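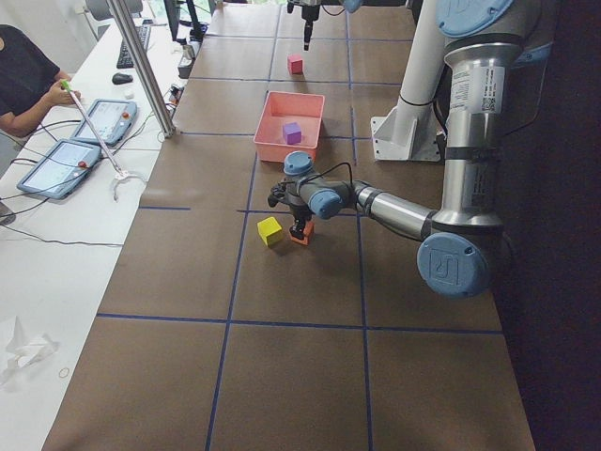
How does a robot learn to put a block in a tray?
By being given plenty of examples of the job being done, each one recorded from start to finish with the arm movements and the camera views kept together.

2019-09-18
By Lenni Saarela, Pallside
4 min read

PALLSIDE OPENS ITS TWO-ARM TIDYING COLLECTION TO OUTSIDE RESEARCHERS

Pallside is delighted to announce the first release of Misaven, a collection of recorded examples for teaching a pair of robot arms to tidy small objects on a table. The release holds 1,937 complete examples, gathered at our Perkside workshop, and from today any university or college group can ask for a copy free of charge.

The job is one that most toddlers enjoy. Coloured cubes are spread over a table, and the arms pick them up and drop them into a pink plastic bin. We chose it because it is easy to understand, quick to set up again and far harder for a machine than it looks! A cube may land on its edge, or come to rest against another one, and an arm that reaches in a moment later has to cope with whatever it finds.

"I love this task," says Fadwa Berrada, who leads the collection. "You can explain it to anyone in one breath, and then you watch the recordings and see how many small decisions go into it. Which arm goes first? Do you come in straight or at a slant? People sort that out without thinking, and we want the system to pick it up from them."

Every example is an ordered set of joint positions, gripper openings and pictures. Some of the pictures come from a camera looking across the workspace, and others look down on the table. A learning system trained on the collection sees the same instant from more than one side, and that helps a great deal when an arm is blocking the view of the thing it is trying to hold.
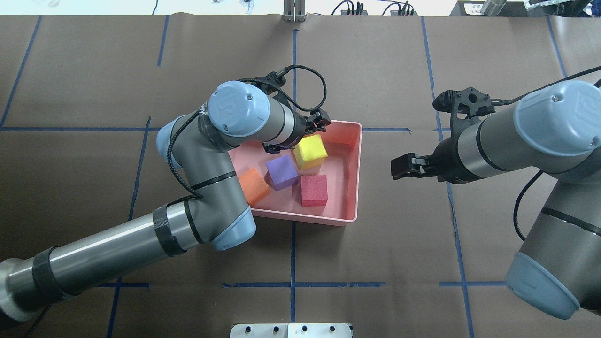

Page last changed: 2 weeks after first posting (access details updated)

The tabletop is covered in brown paper and marked out in cells with blue tape. The cells give the operators a shared way of talking about where things start. Before each example the operator is handed a starting layout, such as red in a far cell with orange and yellow sharing a near one, and places the cubes to match. The layouts are shuffled so that no colour gets a favourite corner. The bin moves too, a change made in August after an early version of the system learnt to head for the same patch of paper every time, bin or no bin.

Of the full set, 486 examples have been held back from the main training portion and are supplied in a separate folder for testing. These use starting layouts that appear nowhere else in the collection. We would ask groups to leave them alone until they have something to test, and to say so plainly in their write-ups if they have done otherwise.

The release also includes the attempts that went wrong. There are about 700 of these, kept apart from the complete examples and not counted among them. In some the cube slips from the fingers, in others it catches the rim of the bin, and in a fair number the operator simply changed their mind halfway. Abdel Rahman, who checked the recordings and wrote the notes that go with them, argued hard for keeping them.

"My first job was to throw the bad ones out," he says. "After a week of looking at them I was asking for a bigger disk. A missed grasp followed by a good recovery is a lovely thing to learn from – you rarely get it if everyone is trying to look neat."

Each operator session was limited to 30 minutes. Tired hands make jerky recordings, and we found that the second half of a long session was seldom as useful as the first. Operators were free to work in their own style, and the notes mark where the operator changes so that groups can study the differences if they wish.

Work on the next part of Misaven has begun. It will keep the same table and the same pair of arms but add softer objects, including folded cloths, and a few jobs that cannot be done with one arm alone. We are also keen to hear what other groups would like to see. Several of the layouts in this release came from suggestions made by visitors to the workshop – one of them, with all the cubes in a single cell, has become the operators' favourite.

Requests for the collection should be sent to the Misaven desk at Pallside, Perkside, with a line or two on the planned use. Fadwa Berrada and Abdel Rahman are both available for interview, and visits to see the arms at work can be arranged through Lenni Saarela.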